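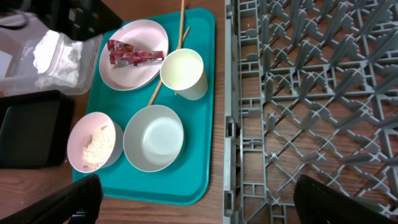

Rapport de projet étudiant
Débarrassage et tri de la vaisselle en salle de repas partagée

1. Contexte et objet

Le présent rapport rend compte du projet mené au second semestre dans la salle de repas de la résidence Granon. Cette salle est ouverte aux étudiants logés aux étages Okia et Paltard, qui y prennent leurs repas sans service à table. L'étude porte sur l'étape comprise entre la fin du repas et la mise au lavage, pour laquelle la résidence ne disposait d'aucune consigne écrite.

2. Matériel

Le poste de débarrassage est installé sur une table en bois. Il comprend un plateau rectangulaire en plastique turquoise, destiné à recevoir les pièces rapportées par les usagers, et un égouttoir gris posé à plat à sa droite. Les éléments pris en compte sont les bols, les assiettes, les baguettes, les gobelets en carton et les emballages alimentaires.

3. Déroulement des observations

Les relevés ont été effectués en mars, entre 12 h et 14 h, et ont porté sur une quarantaine de plateaux, soit 40 environ après retrait des fiches incomplètes. Chaque fiche indique la nature des pièces, la présence de restes et celle de déchets jetables.

4. Résultats

Les plateaux déposés mêlent fréquemment vaisselle réutilisable et déchets. Le cas reproduit en tête de rapport en fournit une illustration : un emballage froissé, rouge et blanc, est resté sur l'assiette rose pâle, et un gobelet en carton voisine avec les bols. L'un de ceux-ci est vide et propre, tandis que l'autre contient encore un résidu clair et friable, peut-être du riz. Les baguettes sont posées en travers du plateau et en dépassent le bord.

La principale difficulté signalée par les usagers concerne les restes secs, qui adhèrent à la paroi des bols lorsque le lavage est différé.

5. Procédure proposée

Retirer d'abord les emballages et les gobelets.
Vider les restes dans le bac à compost.
Regrouper les baguettes, puis empiler les bols par taille.
Laver, rincer et disposer les pièces sur l'égouttoir.

La procédure a été affichée pendant deux semaines à l'étage Okia. L'étage Paltard n'a pas encore été concerné.

6. Suites

Il est demandé que la grille de relevé Moriarty, utilisée pour ce projet, soit conservée pour la prochaine période d'observation. L'achat d'un second plateau, réservé aux jetables, reste à l'étude.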